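Changing the fingers on the kitchen gripper

Since September I have been trying different fingers on the gripper of our Franka arm.

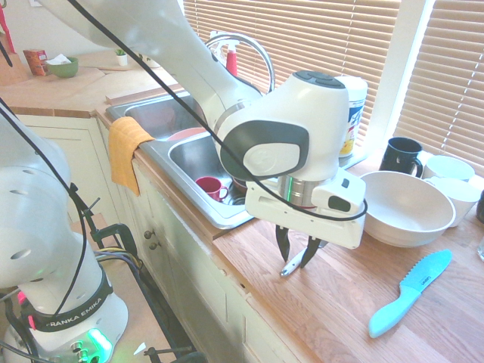 The black fingers over the counter, with the small white-handled utensil between them.

I wanted to write down my notes before I forget which finger did what. My colleague Akash Pant asked me the same question three times already, so now I can send him the link.

We have tried three sets. The first were the hard fingers that everybody begins with. They are good for boxes and blocks, but a thin handle turns between them as soon as the tip touches something. The second set came from a small shop called Clireton and has a soft pad glued on the inside. I liked them very much for two days. Then one pad began to come off at the corner, and after that every grasp was a little to the left.

The third set is my own design, printed at home and given the name Stinilov, which is the street where I lived as a student. The tips are 5 mm narrower than the Clireton ones. This helps a lot when the object is lying flat on the wood, where wide fingers hit the counter before they can close.

My test is simple and perhaps too simple. Lift the object, hold it, put it down in the same place. I did 50 lifts with each set, and then 200 with the Stinilov fingers, as I did not trust my first result. Cutlery is the hardest. Mugs are easy if you take them by the wall, and quite difficult by the handle.

One more thing, about the camera on the wrist. With the longer fingers I had to change its angle, and I forgot to do the calibration again. I lost a whole afternoon looking for a mistake in my controller settings. If your gripper always closes a little beside the object, please check this first!

The cable is also a question for me. I leave it in a long loop so the wrist can turn freely, but a loop can catch on things. Does somebody have a good way to fix it along the forearm? Tape is not nice after some weeks.

Next I will try the Prikolby pads, which are thinner. They should arrive by post, and Akash has promised to cut them to size.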